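Minutes of the Open Day Review Meeting
Harkel site, ground floor
Date: 2024-03-31
Present: 9
Apologies: 2

1. Minutes of the last meeting
Approved with one correction. Under item 4, "Rornmont" should read "Flernent."

2. Demonstration of hand-held grippers

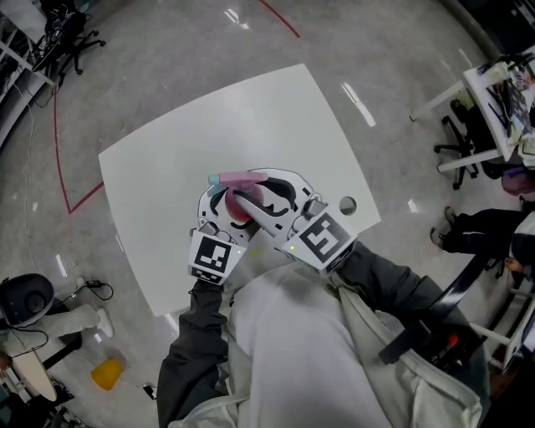
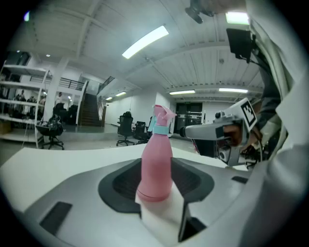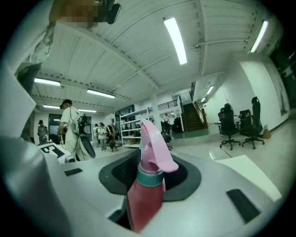 Visitors from El Sherbiny came for the demonstration and stayed on for questions. The talk ran long, which left less time for trying out the tools than the program had promised. Several visitors asked how the recordings are used to train a robot arm, and the presenter covered this in more detail than planned. It was agreed that this part should come first next time.

One visitor asked if the grippers come in a smaller size for people with small hands. The answer on the day was no. The question will be passed to Flernent.

Comments on the sound were mixed. People standing at the back could not hear the presenter while others were talking. A portable speaker will be tested before the next visit.

3. Visitor routes
The route from the front entrance was not clearly signed and one group went to the loading door. New signs to be printed. The meeting did not agree on whether to let visitors use the side entrance. Held over.

4. Next open day
Proposed for May. Rornmont has asked to bring 8 people. Agreed, on condition that names are sent in ahead of time. Groups larger than this will be split in two.

5. Other business
The coffee order was too small. Double it.
Parking passes must be handed back at the front desk before visitors leave.

Action items
Print route signs: front desk
Test portable speaker: demonstration team
Write to Flernent about gripper sizes: demonstration team
Confirm visit with Rornmont: office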